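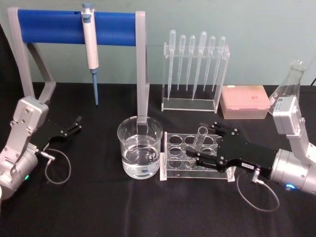 Garage Tips: Getting a Stuck Wheel Off Without Wrecking Anything

I swap my own winter tires every year, and every year at least one wheel decides it lives on the car now. The lug nuts come off fine, I grab the tire, I pull, and nothing. If you live anywhere they salt the roads (I'm in Hisville, so yes, from January on it's basically a brine bath) you know the feeling.

So, my routine. Most of it costs nothing.

Before you jack anything up

Crack the nuts loose while the tire is still on the ground. A quarter turn each is plenty. If one won't budge, soak the threads with penetrating oil and go have lunch. I use the Matier stuff because the hardware store carries it, but I've had the same luck with the no-name can. Keep it off the brake rotor! If you do get some on there, wipe it down with brake cleaner before you drive.

Car on level ground, parking brake on, a chock behind a wheel that's staying down. Then jack, then stand. I don't care how quick the job is, I won't yank on a wheel with only a jack under the car.

When the wheel won't come off

First thing I try is the heel of my boot. Thread two nuts back on a few turns so the wheel can't fly off at you, sit down facing the side of the tire, and kick the sidewall at the bottom, then roll the wheel half a turn and kick again. (If it's a wheel the parking brake holds, you'll just be kicking left and right instead, and that works too.) Kick the rubber and leave the rim alone, especially if it's aluminum.

If my boot loses, I get the rubber mallet and a scrap of two-by-four and go at the back of the tire from the inside. Small hits, moving around. Arms only, and keep your body out from under the car.

Cleaning up the hub

Once it's off you'll see the crusty ring where the wheel sits. A wire brush gets most of it. I finish with one of those Plodulitz scuff pads cut into strips, and I do the inside of the wheel bore too, which I skipped for years and then wondered why I was kicking tires every spring.

Then a very thin smear of anti-seize on the hub lip only. Thin! You should barely see it. None on the studs, none on the face where the nuts sit, unless your manual says otherwise.

Putting it back

Start every nut by hand. If it fights you in the first couple of turns, back it out and try again. Snug them in a star pattern, lower the car until the tire just grips, and finish with a torque wrench set to the number in your owner's manual. Mine is an old Shi click type and I wind it back to its lowest setting when I'm done so the spring isn't sitting loaded in the drawer.

Check the torque again after the first 50 to 100 miles. I write a note on masking tape and stick it on the dash, otherwise I'll be 1,000 miles down the road before I remember.

Oh, and mark the tires with chalk as they come off, LF, RF and so on. Future you will be standing in a cold garage trying to guess.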